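Stotetti desktop teardown set – README

Maintained by Anneli Savolainen. Last revised September 25, 2019.

What this is

A set of 1400 pictures of secondhand desktop towers with the side panel off, meant for people who write repair guides or sort parts. The original blurb promised it would "cover the common office PC." I doubt that. It leans heavily on Dell boards, and anyone hoping for variety should look at the folder list first.

Layout of the bench

Towers lie on their side on a slatted aluminum bench. In the CPU and drive folders, loose parts go in a gray plastic fixture to the left of the case. The Seagate drive stands upright in its blue caddy, with the CPU in a recess in front of it.
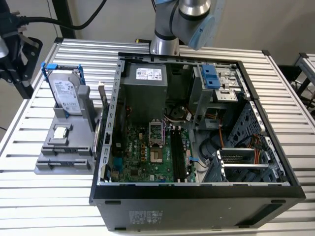
Labels

Carter Fraser and Akua Zakaria labeled the parts by hand. There are 14 part names. Some I trust:

- power supply
- memory slot
- CPU socket, open or closed

Some I don't. "Cable, drive" and "cable, other" were split by guesswork – the orange bundle went both ways depending on who was labeling. In August I rechecked 167 pictures and changed the cable label in 30 of them. Treat the rest with suspicion.
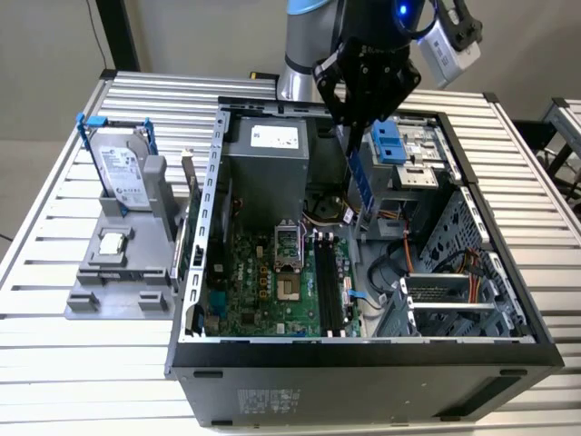
Socket folder: CPU socket empty, retention frame open, blue latch on the upper drive bay.

Known problems

Regulatory labels on the cases are too small to read reliably, so model numbers came from the intake sheet. I have not seen the sheet. An open socket says nothing about whether the board works, and "tested" in the old notes has no test behind it that I could find.

Corrections go to Anneli, with the picture number.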